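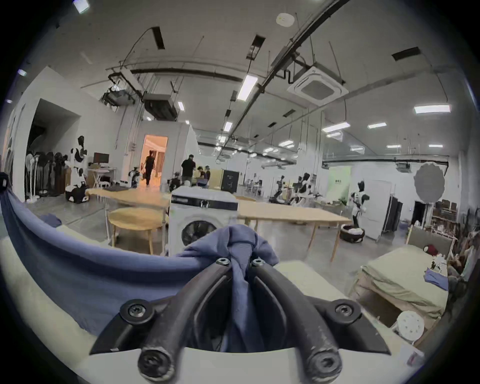
So what makes a gripper drop a shirt it picked up perfectly well five minutes earlier? A worn fingertip, most of the time, and a force setting that was chosen back when the fingertip was new.

That was how my talk with the lead technician on the Cistavari laundry project began, and we stayed on that one fault for most of an hour. I'd asked for an interview about what goes wrong, and the technician (who'd rather stay unnamed, and who has been fixing machinery since 1998) seemed delighted to skip the success stories.

The fault first turned up last August. Cistavari teaches its machines to sort and fold by having people do the job with hand-held grippers, then training on the recordings. "We had 81 sessions that looked fine," the technician told me. "Everybody was happy. Then we played them back against the finger readings and 18 of them made no sense at all. The log said the fingers were closed on cloth, and the cloth was lying on the table."

I said that sounded like a software bug. Big laugh at that. "So did we! We lost two weeks to that idea."

What they had was slip. The rubber on the fingers had gone smooth where it meets the fabric, and heavy cotton was creeping out a little at a time, too slowly for anyone to notice while they worked. The log only knew how far apart the fingers were - and a pinch on one thin fold reads almost the same as a pinch on nothing.

"Denim was the worst," the technician said. "You'd think it would be easy, it's stiff, it holds its shape. But it's heavy, and it pulls the whole time you're lifting. A T-shirt will forgive you."

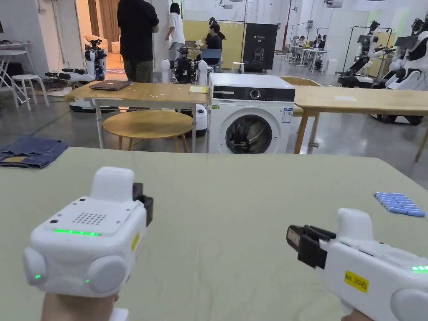

Two hand-held grippers over the folding table, with jeans on the left and batteries on the right.

I wanted to know about safety too, and here the conversation got slower. During the same stretch a pair of grippers from an older Relham batch started closing late. You'd squeeze, nothing would happen, and then the jaws would snap shut when you had already moved on. One operator got a nasty pinch on the side of the thumb. Nothing broken, just a bruise and a lot of swearing, but the technician pulled every unit from that batch the same afternoon.

"I didn't want to find out what the second one would look like," was the explanation. The cause was a connector that worked itself loose after around 1730 squeezes. The Virnico replacement has a little latch on it, and they haven't had a late close from it yet. (Fingers crossed, I said, and got a look for it.)

The bigger change has been in habits. Operators now run a cloth test before each session: pick up a sleeve, hold it, give it a tug with the other hand. If it moves, the fingers come off. There's also a notebook, an ordinary paper one, where anybody can write down a grip that felt wrong without having to prove it. I was allowed to leaf through it. My favorite entry just says "slippery, don't like it."

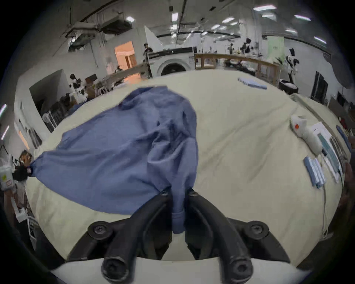 Cuffs are the part of the test I found most interesting, mostly because I'd never given a cuff a thought in my life. The technician likes them because they're narrow and doubled over, so the fingers get very little to hold and a weak grip shows up fast. Take a blue long-sleeved top like this one, pinched at the rolled cuff with the rest of it crumpled on the table. All that fabric drags on one small spot, and if the rubber is past its best, the cuff is where you'll catch it. "If I could only check one thing, I'd check that," the technician said.

Has the slip gone away? Mostly. The grip force now gets reset whenever the fingers are changed, and the bad sessions were thrown out and done over, every one of them. There's still an argument going with the people at Szabó about whether a softer rubber would wear more evenly or simply wear out sooner. The technician is on the sooner side of that argument, and has a drawer full of old fingertips to back it up. They go back to testing the softer set on 16th April.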